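Clarkton Toy Library Moves to Open Sorting Trays in Time for October

CLARKTON – The Brollow Toy Library has changed the way it sorts and packs the toys it lends out, and families in Clarkton will see the difference on the shelves starting this October. Mixed donations used to go straight into deep storage tubs, where small pieces sank to the bottom and stayed there. Now everything passes through shallow, open trays first, so each piece can be spotted, picked up and put back with the set it belongs to.

The library holds 656 toys and sets, and it expects to reach 800 by the end of the winter. Much of the collection comes in by the bag: blocks, puzzle parts, play food, lids that belong to something and wheels that belong to something else. Sorting all of it is slow work, and we love it (mostly!), but the old tubs made it slower than it had to be.

"You'd dig for the last piece of a set and come up with three other things you had been looking for the week before," said Priit Juška, who runs the sorting room at Brollow. "With a low tray you just look down and there it is. I'm still a little giddy about it."

The new routine is called Jaltumden, a name that began as a typo on a shelf label and stuck. Only a few things go into a tray at a time. Big flat items are set to one side, small ones are lifted out and matched, and anything without a home goes to the odds shelf, where it waits for its set to turn up. The trays are gray with sloped walls, and they show their use already, with scuffs on the sides and dust on the floor.

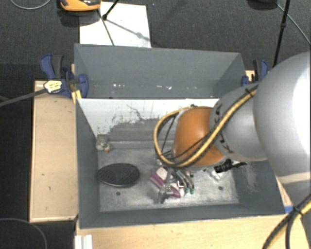 Yaw Abubakari would like to see the odds shelf opened up to borrowers, and says his family has at least one puzzle at home with a gap in the sky that might well be filled from it. He also asked whether people could bring in stray pieces of their own without donating a whole toy.

Yes to both. From October, the odds shelf will stand beside the checkout desk, and single pieces will be welcome in any condition short of broken. Please put them in a clear bag with a note if you have any idea what they came from. "Blue, maybe a train" is a perfectly good note.

Borrowing works the same way as before. Members can take home up to three items for three weeks, and sets come with a card listing what should be in the bag. The cards are being rewritten in larger type as each set goes through the trays. The first 200 are finished and another 100 are waiting to be printed.

The Han Street entrance will be open for returns from 9 a.m., with the shelves open from 10 a.m. to 4 p.m. Strollers can be left in the hallway. Donated toys should be wiped down, with batteries taken out, and handed over at the desk during opening hours. Large ride-on toys need a call ahead, as storage for them is tight until spring.

Questions about membership, donations or missing pieces can be taken to the front desk at the Brollow Toy Library, Han Street, Clarkton.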